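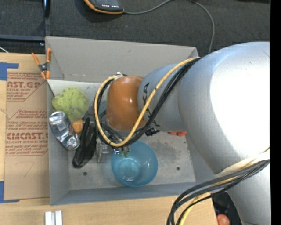 The arm over the grey bin.

Clause 14

The franchise agreement ran to 583 numbered paragraphs, and Nam-gil Joo had read them in order. He had bought a Posska territory: two postcode districts, a licence to repair and re-cover office chairs under the Posska name, and a van livery specification with tolerances in millimetres. The initial fee was paid in October. By the following spring he had completed the induction, passed the upholstery assessment and been issued with an operator number, which was 3,861.

The number was the first thing he queried. He telephoned franchisee support at Gernent, the parent company, and asked whether there were 3,861 operators.

"Operator numbers are not sequential," said the woman at Gernent.

"What are they?"

"They're allocated."

He wrote this down with the time of the call. Paragraph 9.2 required the franchisee to keep a log of all communications with the franchisor, and he kept it in a hardback book with a column for the paragraph each call related to. He entered 9.2, there being no paragraph on operator numbers.

The territory was defined in Schedule C. The schedule gave a map and a written boundary, and stated that where the two differed the written boundary would prevail. The written boundary followed the centre line of the ring road from the railway bridge to the junction at Praltness, then the river to its source. Joo drove it on his first free morning. At Praltness the ring road had been moved. The old carriageway was still there, closed at both ends by concrete blocks, with grass in the joints. The new one ran further north. Between the two lay a business park containing an insurer, a call centre and the regional office of a water company. He estimated the chairs from the parking spaces.

The map put the business park inside his boundary. The written description depended on which road was meant.

He submitted a Form 2 (Request for Clarification of Territory). Form 2 was to be acknowledged within five working days and answered within thirty. It was acknowledged in four. On the twenty-ninth day he received a letter, dated June 2021, which stated that the written boundary would prevail over the map.

He filed the letter and read Clause 14 again. Clause 14 dealt with neighbouring operators. It provided that where two operators had a reasonable claim to the same premises, neither was to solicit work there until the operators had met, agreed a division in writing and lodged a copy with Gernent. The other operator was identified in Schedule C by number only. Joo telephoned and asked for a name.

"We can't release operator details," said the woman. It was the same woman.

"Clause 14 says I have to meet him."

"It says the operators must meet. It doesn't oblige us to introduce them."

He checked while she waited. She was correct.

He went to the business park without soliciting, wearing a plain jacket, and sat in the café on the ground floor of the call centre. The café was open to the public. The chairs were a contract model with a five-star base and a moulded shell, and most of the gas lifts were failing. He could tell by the height at which people sat. At the next table a woman in a plain jacket had lowered her cup and was looking at the underside of a seat.

He finished his tea. Then he took out the log book and put it on the table with the spine towards her. She looked at it, opened her bag and took out the same book.

"Ring road," she said.

"Old or new?"

"My schedule says the centre line of the ring road. It doesn't say which."

"Nor does mine."

Her name was Tak. She had held the northern territory for six years and had submitted her Form 2 in the second of them. She had the same letter, under a different reference. She had not solicited at the park since, and nor had anyone else. A firm from outside the area had looked at the job once and quoted for new chairs.

They moved to a larger table and drafted the division on the back of a delivery note. Tak took the insurer. Joo took the call centre. The water company had two floors, and they took one each, with the boundary at the stairwell and the reception seating to alternate yearly. He wrote it out again in full, they both signed, and she checked it against Clause 14, line by line, with the cap of her pen.

"It has to be lodged on a Form 7," she said.

"I haven't got a Form 7."

"You request it on a Form 2."

He entered the meeting in his log, with the time. In the right-hand column he wrote 14, and she copied it into hers.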